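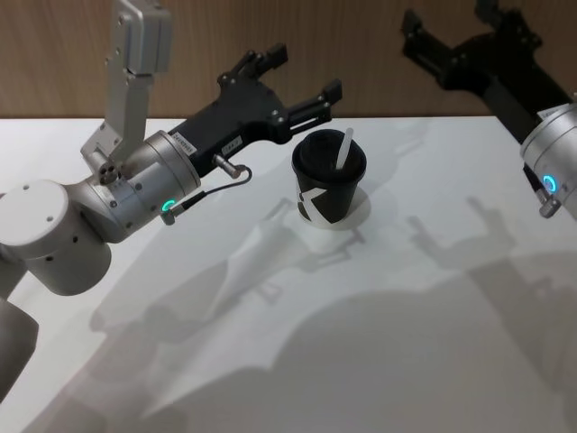

May, late afternoon

Spent most of the day on the cup approach. Left arm only, with the right one parked back by the wall so the planner has to treat it as an obstacle. The paper cup has a domed lid and a stir stick poking out at an angle, and the stick is where the trouble is. Segmentation merges it with the lid, the fitted cylinder comes out too tall, and the planner then sends the gripper in higher than it should.

Tried clipping the point cloud above the lid rim before fitting. That gave a sensible height but threw the stick away completely, and the planner was happy to sweep a finger through the place where it was. Put it back as a separate thin capsule in the collision scene, padded by 5 mm. Left the cup fit clipped. With both in, the pregrasp comes out above and to the left of the cup with the jaws open, and I can live with that.

The shadows are a second problem. Both arms throw big soft gray shapes over the white tabletop and the color mask picks up some of the edges as part of the cup. Depth doesn't care, so I dropped the weight on color and reran the logged frames. 451 frames, 35 bad masks. All but 2 of the bad ones have a gripper shadow close to the coaster. The coaster is its own nuisance, white on white, and I have not decided if it should be in the model at all.

Kipchumba Mbwambo looked at the trajectory timing after lunch. He thinks the pause before the final approach is the Quezada node waiting on a stale transform, and he may be right – the time stamps in the log don't line up. He is going to check the buffer length. I said I would write the test.

Merged the capsule change to the Gedis branch. Did not touch the grip force settings. Tomorrow: the transform test first, then the same logs with the coaster left out.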